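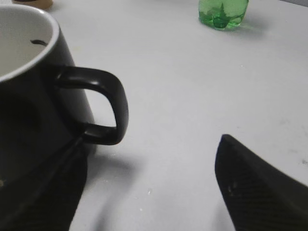 How much does a robot arm cost?

Less than a car and more than a bicycle, if you mean a small one for a table top. The trouble is that the arm is only the first thing you pay for.

How to Buy a Robot Without Running Out of Money
1 May 2022
Print this page | E-mail this page

Suppose your school in Dresetdale has 670 pounds to spend on robots. It sounds like a lot. You could buy a small mountain of crisps with it. Grown-ups who have bought robots before will tell you, usually in a tired voice, to write a list first.

Start with the job. "It should do everything" is what people write when they haven't thought of a job yet. "It should pick up a mug by the handle and put it down again" is much better. A mug is a good test for a robot, and so is a fizzy drinks bottle. They are different shapes, and a bottle has no handle to help.

Now the arm. The Pralis is a small arm that sits on a table and costs 400 pounds in our sums. It comes with a motor for each joint, a power lead and a booklet that was folded by somebody in a hurry. It does not come with a hand.

Yes, you read that correctly. Robot hands are often sold separately, like batteries. The simplest sort is called a gripper and has two fingers that pinch together. Ridged fingers are useful for slippery things. Put down 120 pounds for a gripper.

Next, eyes. A little camera near the gripper lets the robot look at whatever it is about to grab. It gets a very close view of the mug and hardly any view of the rest of the room, so some teams buy a second camera to stand further back. One camera is 40 pounds. Two are 80, and you may check that on your fingers.

So far we have spent 600 pounds on an arm, a gripper and two cameras. There are 70 left, and this is where people start looking at stickers.

Put the stickers down. Spare finger pads are 21 pounds a pair, and finger pads wear out. A clamp to hold the arm to the table is 10 pounds. Without one, a robot that reaches too far may tip itself over, which is funny once. That leaves 39 pounds, and you should keep it. Something will break in December, just before the holidays, when the shop is shut.

Things people forget to plan for:

A table that doesn't wobble.
A plug socket near the table.
Mugs. Ask before you use anybody's favourite.
Time. Teaching an arm to pick up one mug can take many tries, and then you swap the mug and it may have to learn some more.

You could also borrow. The Votwood library lends a Khalaf kit for two weeks at a time, and the waiting list is long, so put your name down before you are desperate.

Contact us | © 2022 Dresetdale Young Makers' Pages | Back to top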